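Two-slot toaster

A two-slot toaster is an electric kitchen appliance that browns two slices of bread at the same time by radiant heat. The slices stand upright in separate slots that open at the top of the case, and are lowered between heating elements by a spring-loaded carriage. At the end of the cycle the carriage is released and the slices rise far enough to be lifted out by hand. The type is also called a two-slice toaster, although some long-slot models take two slices end to end in a single opening and are treated separately.

Construction

The outer case is made of pressed steel or heat-resistant plastic. Inside it, an inner steel chassis holds the elements, the wire guards and the carriage rails. An air gap between chassis and case limits the temperature of the outer surface. The top of the case around the slots remains the hottest part that can be touched in normal use, and on plastic models it is often fitted with a metal insert.

Each slot is lined on both sides by a flat element, usually a resistance wire or ribbon of nickel-chromium alloy wound on sheets of mica. A two-slot model therefore has either four elements, one for each face of bread, or three, with the middle element serving the inner faces of both slices. In the three-element layout the center element is wound to a different pattern, as it radiates in two directions. Uneven winding shows up on the bread as a pale band, most often along the upper crust.

Bread guards keep the slice from touching the elements. Fixed guards suit bread of one thickness. Self-centering guards close on the slice as the carriage descends and hold it at an equal distance from both elements, which evens out the browning of the two faces.

Below the slots is a removable or hinged crumb tray. Toasters without a tray have to be unplugged and turned over for emptying.

Slot dimensions

Slot length and width decide which breads can be used. The Pasden pattern, used by several small makers in its region, has a slot 135 mm long, enough for a standard tin loaf slice. Oval slices from hearth loaves have to be cut down or toasted in two passes. Slots intended only for sliced bread may be narrow, while those sold as wide slots take rolls and thick hand-cut slices. A slice 20 mm thick will enter most wide slots but tends to brown on the surface before the center has warmed.

Depth is given less often in product literature than length. If the slot is too shallow, the top edge of the slice stands above the elements and stays white. Turning the slice onto its side can correct this if the slot is long enough.

Operation

Pressing the lever lowers the carriage against a spring and closes the main contacts. In most current designs the carriage is held down by an electromagnet, which holds only while the appliance is powered. The lever will not latch on an unplugged toaster of this kind, a point sometimes mistaken for a fault. Older designs use a mechanical catch.

The length of the cycle is set by a dial or knob. Three methods of timing are in general use:

Clockwork. A small escapement runs down at a rate set by the dial. Common in early models, now rare.
Bimetallic. A strip bends as it warms and trips the catch. Cycle length varies with the starting temperature, so a second batch may come out lighter than the first.
Electronic. A capacitor circuit or a small integrated circuit cuts the current to the electromagnet after the set time.

The numbers on a browning dial are not standardized. They represent minutes on some models and arbitrary steps on others. Workshop notes by Svatopluk Slanina on the Šimko two-slot toaster record a shortest setting of 90 seconds, with the dial marked from 1 to 8. The same notes advise against comparing settings between makes.

Browning

Toasting dries the surface of the bread and then raises it to a temperature at which sugars and amino acids react to form brown compounds and aroma. Bread with added sugar or milk colors faster than plain bread. Stale bread has lost moisture and also colors sooner. Frozen slices need a longer cycle, for which many toasters have a separate button.

The crust, already brown from baking, darkens further during toasting. Marcela Brabec, in a household guide issued by Nonano, recommends judging doneness by the face of the slice, and allowing for slight further drying while the toast stands in the slots after release.

Variants

The Fummont two-slot model has independent carriages, with a lever and dial for each slot. Other variants carry a folding rack above the slots for warming rolls. A high-lift lever, which raises the carriage beyond its rest position, is useful for short items such as muffin halves.

Maintenance

Crumbs are the usual cause of smoke and burnt odor. The tray is emptied when the appliance is cold and unplugged. The case is wiped with a damp cloth and dried, and water is kept away from the slots. Metal utensils are not put into a slot, as the elements may be live and the mica is easily broken. Libor Slanina and Radek Kolář list a bent carriage guide, a dirty electromagnet face and worn main contacts as the repairs most often met with in two-slot machines. Replacement of a broken element is possible on riveted chassis but seldom economical.

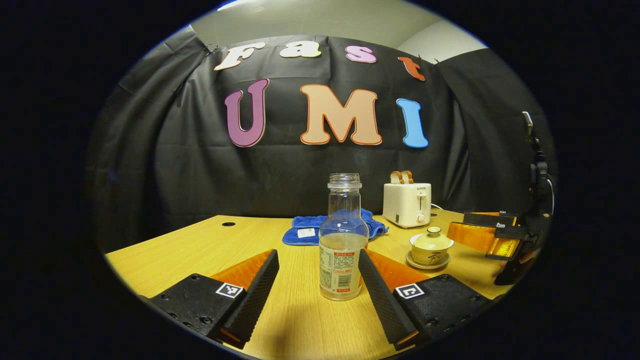 Placement of a two-slot toaster is governed by the length of its cable, the space above the slots and the nearness of cloth or liquids. The controls are normally turned toward the user. On a white, round-cornered toaster bearing the name SUPOR, the front carries both the vertical lever slot and, low on the right, a round knob, while the thin cable leaves from the right side and runs toward the back of the wooden table. Two slices with golden-brown crusts project from the slots. Towels, such as the crumpled blue one lying next to this toaster, should be moved well clear before a cycle is started, and open containers of liquid are better kept on another surface. The space directly above the slots is left free of shelves and curtains.

Categories: Kitchen appliances | Toasting | Bread preparation

Contact the editors: Sabina Sokol, Household Articles | Text may be quoted with credit | Back to top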